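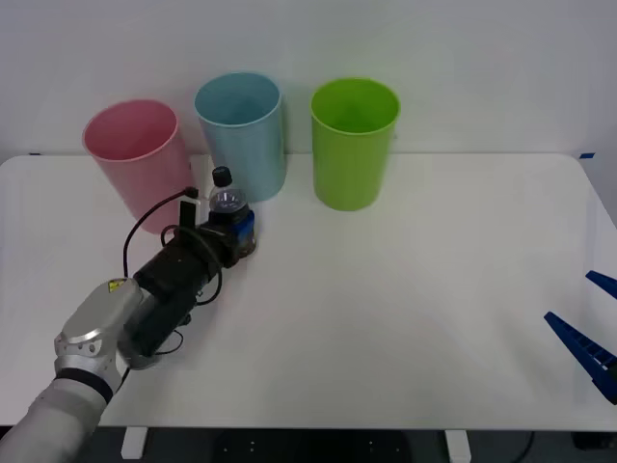

Becheraufbau, linker Arm mit Fläschchen, rechts die blauen Finger.

Sonntag, 12. Juli 2026

Bedarfsliste fürs zweite Halbjahr angefangen. Beca Morgan braucht die Zahlen, bevor sie mit Zaltimden über den Rahmenvertrag spricht. Vieles davon steht verstreut in alten Einträgen, deshalb hier gesammelt.

Greiferfinger. Die blauen mit der Rippenstruktur sollen der Standard am rechten Arm bleiben. Zwei Angebote liegen vor: Zimis verlangt 61 Euro pro Paar, Grakholm 215 Euro pro Satz, im Satz sind aber zwei Paar und die Adapterplatte enthalten. Die Adapterplatte brauchen wir nur einmal. Danach wäre Zimis günstiger, vorausgesetzt, das Lochbild stimmt. Im Datenblatt ist es nicht bemaßt. Zeichnung angefragt, noch keine Antwort.

Offen ist, ob der linke Arm auch umgerüstet wird. Der schwarze Greifer hält kleine Flaschen gut, bei dünnwandigen Bechern ist mir die Kraft zu grob einzustellen. Umrüsten heißt neue Finger, neue Halterung und einen Tag Kalibrierung. Den Tag habe ich in der Liste als eigene Zeile geführt, letztes Mal ist er untergegangen.

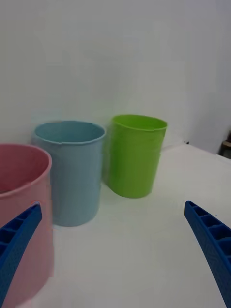 Kabelführung am linken Handgelenk: Die Schlaufen über dem Greifer müssen weg. Hodoroagă hat einen Schleppschlauch mit Klemmschellen im Programm, 202 Euro je Arm. Kommt mir viel vor für Schlauch und Schellen. Gegenrechnung: ein Ersatzkabel für den Greifer liegt bei 200 Euro, und die Lieferzeit war beim letzten Mal fünf Wochen. Ich würde einen Satz nehmen, nur für links, und rechts abwarten.

Handgelenkkamera: kein Ersatz geplant. Im Nahbereich wird die Becherwand weich, das stört beim Greifen bisher nicht. Falls doch, zuerst den Fokus nachstellen und dann erst über ein anderes Objektiv reden. Eine Reservekamera steht als Wunschposition drin, ohne Betrag.

Verbrauchsmaterial: Becher in Rosa, Hellblau und Grün nachbestellen, wieder dieselbe Form. Andere Wandstärken bitte getrennt lagern, sonst passen die Versuchsreihen nicht zusammen. Blaues Klebeband für die Tischecken reicht noch.

Tisch: bleibt. Die glänzende Stelle in der Mitte wäre mit einer matten Auflage erledigt, Muster bei Zaltimden anfragen. Kein Geld dafür einplanen, solange kein Muster da ist.

Reihenfolge, falls gekürzt wird:
1. Finger rechts (Ersatzpaar)
2. Schlauch links
3. Becher
4. Umrüstung linker Arm
5. Auflage, Reservekamera

Position 4 kann bis Dezember warten. Dann ist sowieso Wartung, und beide Arme stehen still.

Noch zu klären: Versandkosten Grakholm, Lochbild Zimis, Kostenstelle für den Kalibriertag.

Kommentare (3)

Beca Morgan
Danke, damit kann ich arbeiten. Den Kalibriertag buchen wir auf Wartung. Bei Zimis bitte nicht bestellen, bevor die Zeichnung da ist.

Werkstatt EG
Klemmschellen haben wir noch in der Schublade unter dem Bohrständer. Durchmesser vorher messen, dann braucht ihr von Hodoroagă vielleicht nur den Schlauch.

jh
Grakholm rechnet den Versand pro Lieferung ab. Wenn die Finger für links auch von dort kommen, lieber zusammen bestellen.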